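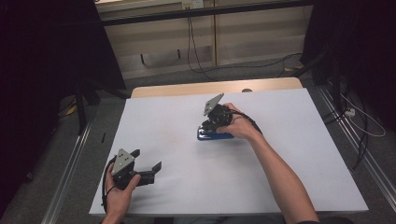 February, by Pantelis Koutsoukos

Sorting tables at Flerilstead, mostly the back room, a few from the hall. Quick page this, will tidy the captions when I get a minute. We had 2,206 bits to get through from the Plalia house, all small stuff, drawer contents basically, and the only way to do it is to cover a table and go through one thing at a time. White paper every time. Shiny things like the blue one there, nice rounded shape, show up on it straight away, where on the bare beige wood half of them dissapear. Tape the corners if it slides.

Paper comes off the big roll, the one from Gorkton. Cut it a bit short so you keep a strip of table at the far side for pens and the label sheets. It marks easily, theres a faint orangey smudge left of the middle on that one. Doesn't matter for sorting. If you're going to photograph things for the catalogue, put a clean bit down first please.

Small black things are the worst. Bits of wire, pen caps, odd ends. Leave them at the side till the end and do them all in one go, otherwise you lose the thread completely. I did the first trays the other way and had to redo the lot.

How we've been grouping, for anyone joining in March:

Shiny and coloured. Blue, green, red, whatever it's made of. Goes in the shallow trays with the soft lining.

Metal, dull. Hinges, hooks, keys with no lock. Deep trays, nothing delicate underneath.

Buttons and beads. Separate tins, by colour, not by size. We tried size. 489 buttons in and we gave up.

Paper and card. Flat, in the folders, never in the tins. Two receipts got creased last month and one of them was the nice Suwannarat shop one with the drawing of the kettle on it, so please be careful.

Don't know. Everyone's favourite. Put it in the don't know box with a slip saying which drawer it came from. A guess in pencil is fine, "lid of something?" is fine.

Labels. Drawer number first, then tray, then a word or two. "Blue, rounded, glossy" is plenty. No essays, the slips are tiny and I have to type them all up after. Pencil only, ink goes through.

The room. Cupboards along the back wall are full so don't start stacking things in front of them, I need the doors. Socket is up on that wall, above the long black bar, if you want to plug in a lamp. Bring your own lamp if you've a good one, the light in there is a bit grey by four o'clock and you start mixing up navy and black.

Target was 2,000 by the end of the month, and then the last 2 drawers turned up in the van so it went over. Kitchen drawers, string mainly. String has its own bag now, grey one, on the hook.

More captions to follow when the hall ones are sorted. If you've taken any yourself send them over with the drawer number, and say if you want your name on. P.K.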